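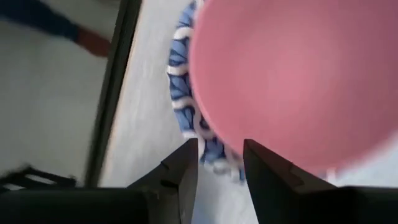 Re: [mallstead-makers] Lelent gripper kit, worth the money?

On January 22, 2025 a list member wrote:
> Has anyone on here used the Lelent two-finger kit? I'm after
> something for kitchen things, bowls and plates mainly, and the
> shop page only ever shows it lifting cubes. Also, is the wrist
> camera any good close up, or should I buy one separately?

Yes, and I'm really taken with it! I've had mine on the arm for 137 hours now (the Filtgate software keeps a running total, which I love) and most of that has gone on crockery.

The picture at the top is from the wrist camera, coming in over the big pink bowl. You get both fingertips in view the whole time, so you can judge the gap against the rim by eye. Things blur a bit when the arm moves quickly. I've slowed my approach speed to 81 on the Filtgate slider and I'm much happier with it there. I wouldn't buy a second camera until you've tried this one.

Bowls are lovely: one finger inside the rim, one outside, close gently. Flat plates are harder and I still miss plenty, so if anybody has a trick for getting under the edge, please post it.

Two grumbles. The manual has the wiring for the older model, and the mounting screws are too short if your arm has the thick wrist plate. I bought 2 longer ones from Hung and they fitted first time.

My log is up to 1,630 grasps if you'd like a copy. I can also bring the kit to the June meet-up in Mallstead, so bring your own bowls and have a go!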